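How to wash a fluffy bedspread at home (and keep it fluffy)

Posted 16 Aug 2025 in Home & Laundry

I love a plush bedspread. Mine goes on the bed when the clocks go back and, if I'm truthful, it quite often stays there until the following summer. For years I took it to the dry cleaner because I was scared of ruining it, and then one January the shop on our road shut and I had to learn to do it myself. I wish I'd started sooner! It takes an afternoon, most of which is waiting, and it comes out softer than the cleaner ever got it.

This method is for polyester plush, fleece and the long fluffy sort. Wool and real fur are a different matter, so please don't try it on those.

What you'll need

A washing machine big enough that the bedspread fills the drum no more than three quarters full
Liquid detergent, the gentle kind
White vinegar
A soft clothes brush or a clean pet brush
An airer, or two chairs with their backs facing

Step 1: Read the label, then shake

Find the care label, usually in a bottom corner seam. You're looking for the little tub with 30 or 40 in it. If the tub is crossed out, stop there and find a cleaner.

Now take it outside and give it a really good shake. Crumbs, hair and fluff will turn into little felt balls in the wash, and they are horrible to pick out afterwards. I go over the whole thing with the brush as well, always in the direction the pile lies.

Step 2: Clear it and check for marks

Spread it out flat on the bed with the good side up and move anything that's been left on it. Do look properly. I once washed a lip balm with a cream throw and I'm still cross about it. Patterned plush needs a slower look than plain, as a tea stain can hide very happily among printed leaves.

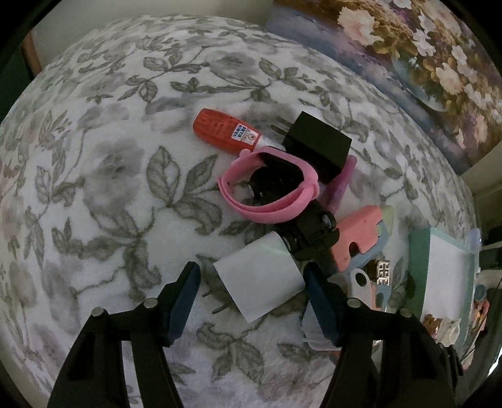
Grey flowers on a white plush ground, with a few small things still to clear off.

Dab any marks with cool water and a drop of the detergent, using a white cloth so no colour comes across. Dab, don't rub! Rubbing bends the fibres and you'll get a flat patch that catches the light for ever after. Leave it for ten minutes.

Step 3: Wash

Fold it loosely in and out like a fan and feed it into the drum. Rolling it up tight means the middle never gets rinsed. I use Idix liquid, half the amount on the bottle, and I put a splash of vinegar in the softener drawer. Leave out fabric softener itself - it coats the pile and makes it lank.

Choose a cool gentle wash, 30 degrees, with an extra rinse if your machine offers one. Set the spin to 400. My old machine only knew 900 and more, and I got round it by choosing the wool cycle. If you hear heavy thumping, pause it and spread the load out again by hand.

Step 4: Dry

Get it out as soon as the cycle ends. Shake it hard, hang it over the airer so that air can get at both sides, and turn it every few hours. A breezy day outdoors is wonderful, but keep it out of strong sun if it has a printed pattern. Radiators are a no from me. The fibres can go crisp, and there's no bringing them back.

If you're using a tumble dryer, and the label allows it, go for the lowest heat and take it out while it's a tiny bit damp.

Step 5: Brush it up

My favourite bit! While it's just barely damp, brush in long light strokes, first against the pile and then with it. You'll see it lift as you go. Let it finish drying overnight before it goes back on the bed or into a cupboard.

How often?

Twice a year is plenty for a guest room. With a dog on the bed, every six weeks or so. In between, a shake out of the window and a quick brush will do it a world of good.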